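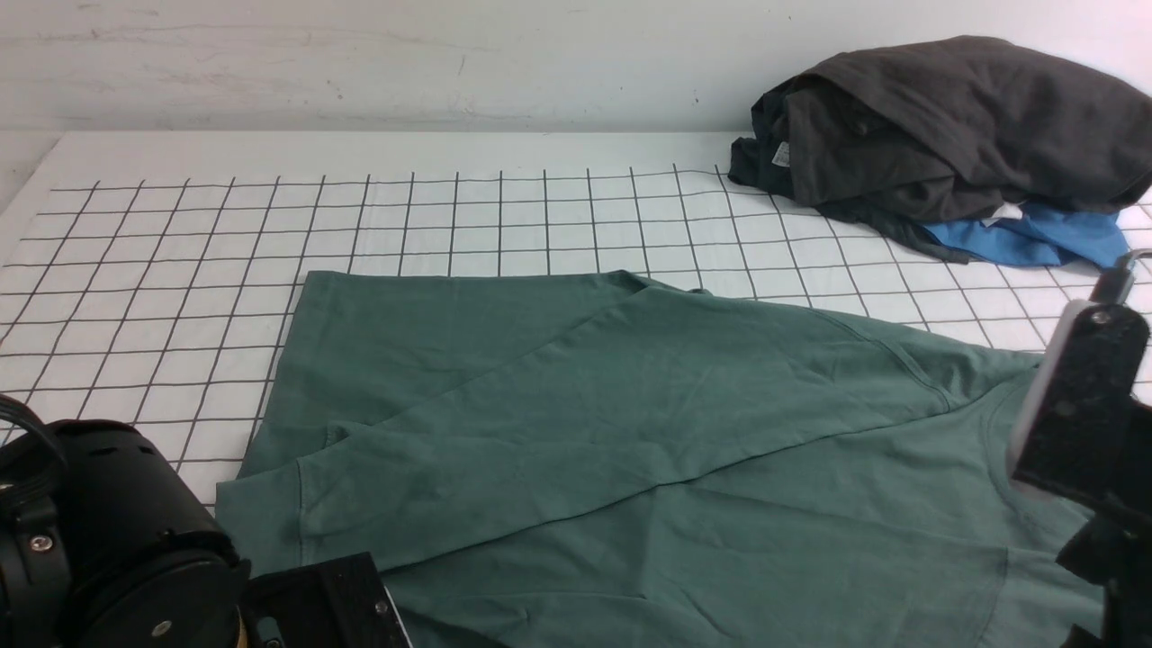

Folding shirts by remote control, week two

I spent most of October teleoperating a pair of arms for the folding task, and I said I would write down what I learned before I forgot it. The green T-shirt got the most use. It's cotton, it wrinkles easily, and it shows up well against the white table.

The setup is the one I described last time. I hold two leader arms, the followers copy me, and everything gets recorded: joint positions, camera views, gripper opening. The recording software is Hellus, which I've complained about before and will complain about again. It now saves an episode without freezing, so I have less to say about it this time.

My target was 300 clean demonstrations. I ended the month with 632 recorded, and I kept fewer than half of them. Most of what I threw out was my own fault.

Starting positions

In the first week I laid the shirt out square to the table every time, sleeves out, neck away from me. The policy trained on that data could fold a shirt that was laid out square to the table. Turn it a little and the left arm would reach for a corner that wasn't there and close on nothing.

So I started putting the shirt down badly on purpose. Sometimes it goes on the diagonal, sometimes with a sleeve under the body, sometimes half folded already. I also leave a pile of other clothes at the back of the table, a gray thing and a blue thing at the moment, so the model doesn't learn that any cloth it sees is the shirt to be folded. The black grid on the tabletop helps me vary the placement. I pick a different square for the collar each time and go from there.

Slow hands

I was too fast. When you fold laundry yourself you make a lot of small corrections by feel, and with the leader arms you can't feel the cloth at all. I would pinch, lift, notice I had only one layer, drop it and pinch again. Every one of those fumbles went into the data, and the robot learned to fumble — quite faithfully, too.

What worked better was stopping for a moment above the grasp point, coming down flat, closing, and then waiting before the lift. An episode takes almost 2 minutes that way. It's dull to do, but the grasps are much cleaner.

I did keep 14 episodes where I dropped an edge and then picked it up properly. Those seem useful. Without them the policy has no idea what to do after a miss and just carries on folding air.

Hems and necklines

The bottom hem is the easy part, being straight and a bit stiffer than the rest. The neckline is harder. If the gripper catches the collar instead of the shoulder, the whole fold comes out crooked. I now go for the shoulder seam every time, even when the collar is closer.

Next

I'm moving the data over to the Grondelance training scripts, mostly for the better logging. After that I want to try long sleeves, and then towels, which I probably should have started with. If you've used Tristirico grips for thin fabric, leave a comment and tell me how long the pads lasted.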